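Skulgate Linens
Frequently Asked Questions: White Bedding and Table Linen

Do I need to wash new sheets before using them?
Yes. Wash them once on warm with half the usual detergent. New cotton holds some finish from the mill and feels stiff until it's gone.

How much will they shrink?
Up to 4 percent in length on the first wash. Our sizes allow for this.

What does the 200 on the label mean?
It's the thread count. The Medeiros sheets are 200 percale, a plain weave with a crisp feel. They wrinkle more than sateen does.

Can I use chlorine bleach?
Not on anything with elastic. For flat sheets and tablecloths, oxygen bleach is enough for most stains. Soak for 35 minutes, then wash as usual.

My white sheets have turned gray. Can they be saved?
Often. The usual cause is too much detergent or an overfilled washer. Run two loads with no detergent and an extra rinse.

Do you sell pillowcases separately?
Yes, in pairs. The Kokitz tablecloths and napkins are also sold separately.

Can I return bedding that has been washed?
Only if there is a fault in the weave or the stitching. Unwashed items can be returned in their original bag. Please write your order number on the slip. Returns go to Skulgate Linens, P.O. Box 1327, Sorkov.

Do I have to iron them?
No. Take them out of the dryer while slightly damp, shake them out and fold them right away. Sheets left in a heap will set their creases.

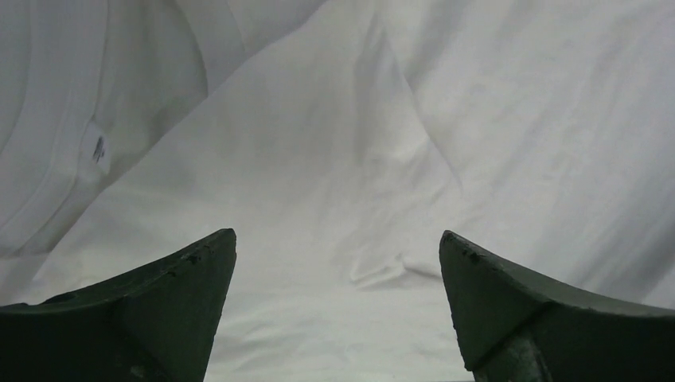 If the creases have already set, mist the fabric with water and tumble it on low for a few minutes, or iron it on the cotton setting from the wrong side.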